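Tips for Setting Up a Two-Arm Recording Table (and Keeping Your Patience)

Posted October 3, 2022, in Workshop Tips

I've spent a good part of the past year helping two robot arms learn to do small, fiddly jobs on a tabletop, and most of what I know about it came from doing it wrong first. So I thought I'd write down the things I wish I'd had taped to the wall when I started. Everything here is about recording examples, the part where a person guides the arms through a job again and again so the learning software has something to study. The training itself is a different kettle of fish, and I'll leave it for another page.

Start with a word you can spell in blocks. Spelling jobs are wonderful for this sort of work! You write the word on a little whiteboard, stand it at the back of the table, scatter your letter blocks, and the job explains itself to whoever is sitting down to record that day. Keep it short. We used a 7-letter word in our first week and I don't recommend it to anyone. Four letters is plenty, and please print in big black capitals.

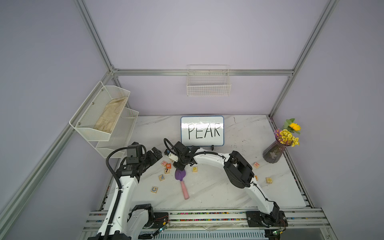
On our bench at Ornadero we went the other way and began with two letters, then added one every few days. The recordings were shorter and people made fewer slips, so less went in the trash. I'd only say don't stay on two letters too long, or the arms get very good at something you don't need.

I like that, and I may try it with the next batch. My own worry would be changing the job so often that you end up with a little of everything and not enough of anything, but if you label each batch carefully it should be fine.

Put in letters you don't need. If the only blocks on the table are the ones in the word, the software can get by with grabbing whatever is closest, and you won't find out until much later. Toss in a C, an H, a number if your set has them. Mix up which way they face, too, and let a few lie tilted. Real tables are messy.

Move things between recordings. It feels like a chore (it is a chore), but pick up the blocks and scatter them again every time. I used to nudge one or two with a fingertip and call it done, and in September I watched 60 recordings in a row where the P hardly moved. All of them had to be done over. Now I shake the blocks in a mixing bowl, like dice, and tip them out gently.
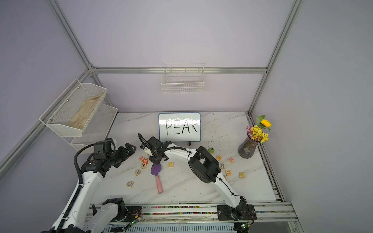
Give each arm its share of the work, as well. When you're tired you'll find yourself doing everything with the hand you write with, and the other arm just hovers there like a guest at a party who doesn't know anyone. I keep a tally on a sticky note, left and right, and check it before lunch. If one side is far ahead, I start the next few jobs with the other.

Leave the background alone, or change it on purpose. Flowers at the back of the table are a nice touch, and they give the cameras something livelier to look at than a bare wall. Just write it in your notes when you swap the bouquet. My notebook is called the Drulgate, after the first project it was used for, and it has saved me more times than I can tell you.

Watch for glare on the whiteboard. A shiny surface under a bright lamp can wash out half a letter. Walk over to the camera screen and look at it there, because what you see from your chair won't match. Tilting the board a hair is usually enough.

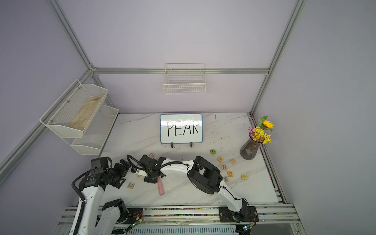
Take a break every 12 recordings. I'm serious about this one. Your hands get jerky long before you notice, and the arms will learn every bit of that jerkiness from you. Get up, refill your coffee, look out the window for a minute. When we were working toward 2000 recordings for the Flornen job, the smoothest ones nearly always came right after a break, and I could tell just from watching them back.

Keep your bad ones, but keep them apart. A dropped block that you calmly pick up again can be worth having. A recording where you sneezed and swept the table is only good for a laugh. I use one folder for each and sort them the same afternoon, while I still remember what went on.

Next time I'll get into cleaning gripper fingers, and which cloths leave lint behind.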